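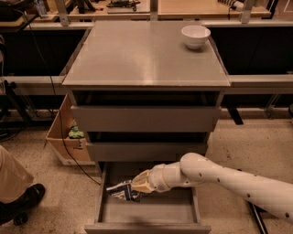 Lab Handout 2: The Drawer Task

Okay, welcome back. Last time you got the arm moving in open space, which is the easy part. This week it has to reach into furniture, and furniture is where most student code goes to die (mine included, the first three times I tried it).

The task is the same for every team. The arm starts over an open bottom drawer, picks up one soft item, moves it clear of the drawer and lets go. I'm scoring the pick and the clearance separately, so a clumsy drop still gets you most of the points.

Things I want you to think about before Sunday night:

Soft stuff doesn't have a shape. A crumpled packet looks different every time you put it down, so a grasp pose you saved yesterday is useless today. Look first, then plan.

Go in at an angle. If the drawers above are sticking out even a little, a straight-down approach will clip them. Bring the wrist in from the side and watch your elbow – the planner only knows about the obstacles you gave it!

Close slowly. Set the gripper force to 400 on the Bondo controller and leave it there. Team Pearce cranked theirs way up last term and we lost an afternoon to a stripped finger pad.

Record everything. The Zellholm logger saves joint positions and camera views together, and you'll want both when a run goes sideways. Last term's set has 687 runs in it, good and bad, and you're welcome to train on all of them. Please don't throw out the failures – I love the failures, they're the best thing in there.

Grading: the lab is worth 110 points. Up to 60 for the pick, 30 for the clearance, 20 for a one-page write-up. Plain English is fine, and so are hand-drawn sketches.

The Trostham cart with the spare finger pads is by the door. Sign out what you take, and park the arm before you cut the power.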